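3.2 Recording setup

All sessions were recorded in the Utness demonstration room, which is carpeted and furnished with ordinary office desks. The humanoid carries one camera at head height and one small camera near each wrist. We refer to the recordings as the Lucero set, and to the software that aligns the video streams as Clitent.
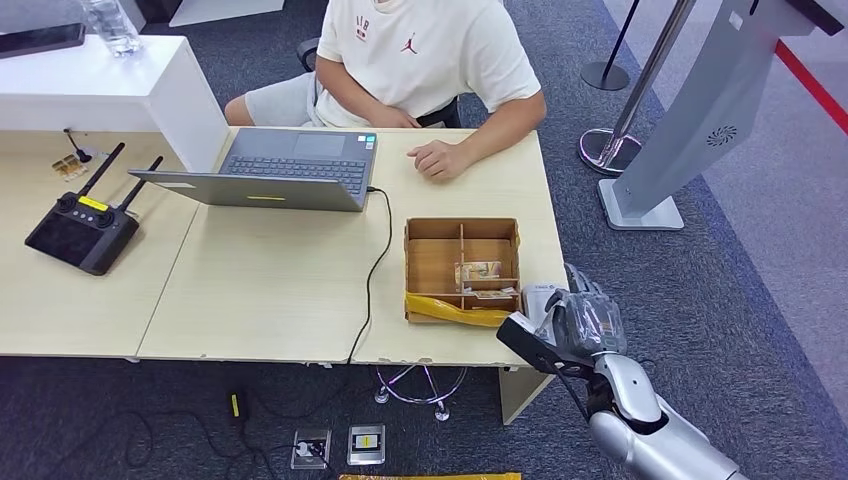
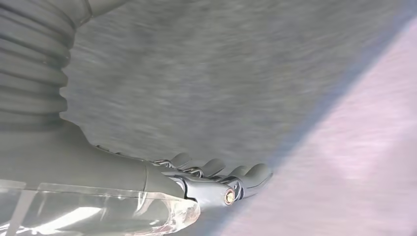
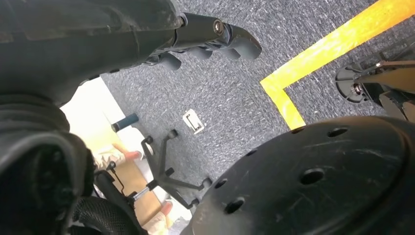
Figure 4. Views from the Lucero set: head camera (top) and wrist cameras (middle and bottom). A robot hand or its finger pads can be seen in each.

The head view covers most of the work area, including the desk objects and the hand when it reaches toward them. In the first view of Figure 4 the hand is holding a black rectangular object beside a compartmented cardboard box. The wrist views cover much less of the room. A large part of each is taken up by the arm itself, and what remains shows the fingers and the scene beyond them. In the middle view that surface is blurred and offers little texture to match. In the bottom view the carpet is sharp enough to show its speckle, and the corner of yellow tape gives two clear edges.

The data contain 1,008 episodes. Each episode was cut to a fixed length of 2,000 time steps, and shorter ones were padded with the last valid sample. We set aside 121 episodes for testing and did not use them when choosing any parameter. The train and test lists were frozen on 3rd November and have not changed.

Does the policy need the wrist cameras if the head camera already sees the desk?

For reaching, the head camera alone is enough in most test episodes. For grasping it is less reliable, as the hand often hides the contact point from above, and the wrist streams supply the missing view of the fingers.

3.3 Handling of blurred samples

Clitent assigns every wrist image a sharpness score from the variance of its Laplacian. Images under the threshold stay in the sequence so that timing is preserved, but their features are scaled down before they are joined with the head features. The threshold was chosen on training episodes only. We also tried removing blurred images completely. This left gaps during fast arm motion and made the predicted trajectories jump, so we did not pursue it.

The same threshold is used in the Jirnengate comparison in Section 5.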